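The Drummer Under Grenditbridge

Do you like spooky stories? I do, as long as somebody leaves the hall light on. My favorite one comes from a little town called Grenditbridge, where people say a drummer lives under the old stone bridge. It has a ghost, a storm and a very big soup pot in it, so get comfy! 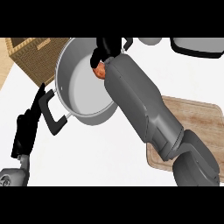
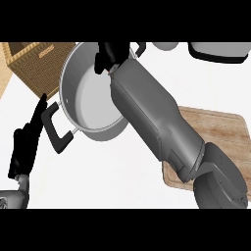
The story goes like this. A long time ago, a drummer boy was walking home to Grenditbridge in a terrible storm. He worked at the Coppens Inn, and the cook had asked him to bring back her best soup pot from the next village. It was too heavy to carry in his arms, so he wore it on his back and drummed on it with two spoons to keep himself brave. People heard him get as far as the bridge - boom, boom, boom - and then the drumming stopped. He was never seen again. Ever since, on stormy nights, you can hear him down there, still drumming.

Creepy, right? I heard it when I was seven and slept with my socks on for a week.

So is it true? Well, a story like this is called a legend. A legend is an old tale that people tell as if it really happened, and it usually has a real place in it. The bridge is real. It is 179 years old and I have walked over it plenty of times (fast). But the oldest written copy of the story is only 90 years old, in a little book called Waluler Tales, and in that one there is no boy at all. The drummer is a goat named Pomeo!

That happens to legends a lot. One person tells it, the next person adds a storm, and somebody's grandpa swaps the goat for a boy.

And the booming? There is a hollow place under the bridge, and when the river runs high, the water slaps against the stone. It makes a deep thump that you can hear 200 steps away. I went down one Wednesday in March after a lot of rain, and there it was. Boom, boom, boom.

I knew it was the river. I still ran back to the car.

Ask the oldest person you know if your town has a legend too, and then ask somebody else and see which parts have changed.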